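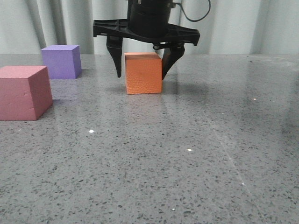
Figure 2. Orange foam cube with a fine, pebbled, leather-like face.

4.2 Where the word "pebbly" comes from, and who uses it

Of all the surface words in our collection, "pebbly" gave us the most pleasure to work with. We had expected it to behave like "bumpy" or "rough," words that nearly everyone knows and uses in much the same way. Our speakers had other ideas. They stretched "pebbly" to cover basketballs, orange peel, old book covers, the skin of a toad, and in one wonderful case the sound of a bad phone line.

The full word list has 378 entries, gathered from family letters, local newspapers, recipe cards, and our own interviews in the two towns of Wandico and Dundance. We followed the Butkienė sorting method, in which each word is filed first by the thing it describes and only then by its meaning. This was slow work, but it paid off here. When we filed by meaning alone, "pebbly" and "grainy" looked like plain synonyms. Once the things themselves came first, the two words pulled apart. Speakers in both towns used "grainy" for sand, sugar, and undercooked custard, stuff that can be poured or spooned. They kept "pebbly" for a skin or a covering that stays in one piece, the sort of face seen in Figure 2.

There is a lovely wrinkle in the older material. In the Wandico letters, "pebbly" nearly always means "covered with pebbles," and it is used for paths, creek beds, and one much-disliked vegetable garden. The skin-like sense is missing from the early letters and then shows up in talk about luggage and shoes. We think leather goods carried it in. The Dratell mail-order catalogs, which reached both towns, describe handbags as having a "pebbled grain," and it is easy to picture readers trimming that phrase to a handier word at home. We cannot prove this path from the letters we have, but the order of events fits, and the first skin-like use in Wandico is in a letter about a suitcase.

Dundance tells a different story. Its speakers had a rival word, "gooseflesh," used freely as an adjective ("a gooseflesh wallet," "that gooseflesh wallpaper"). It appears in 14 of the Dundance interviews and in none of those from Wandico. Older speakers offered it without any prompting and seemed surprised that we wrote it down. Younger ones knew it from grandparents and laughed when they heard it, then quite often went on to use it themselves before the hour was up – a small effect of our own visit that we have marked in the notes.

We also looked at the company that "pebbly" keeps. It likes to follow another adjective, and that partner is usually "fine," "soft," or "kind of." The last of these deserves more attention than it gets. Speakers who said "kind of pebbly" were not, as far as we can tell, unsure about the surface. They used the phrase when the thing was small or close to hand, and dropped it when they meant roads and beaches. In other words, "kind of" seems to shrink the pebbles! It moves the listener from stones underfoot to tiny bumps under a fingertip, and it does so very neatly. The same thing happens with "sandy" and "ropy," though we have fewer cases of each.

Spelling varies a good deal in the handwritten sources. We found "pebbley," "pebly," and a single "pebblely," all of which we have grouped under one entry, with the original form kept in the notes. "Pebbled" has its own entry, as speakers in both towns treated it as a word for something done on purpose by a maker, while toads and oranges were always "pebbly." Section 4.3 takes up the words for smooth surfaces, where the two towns agree far more closely.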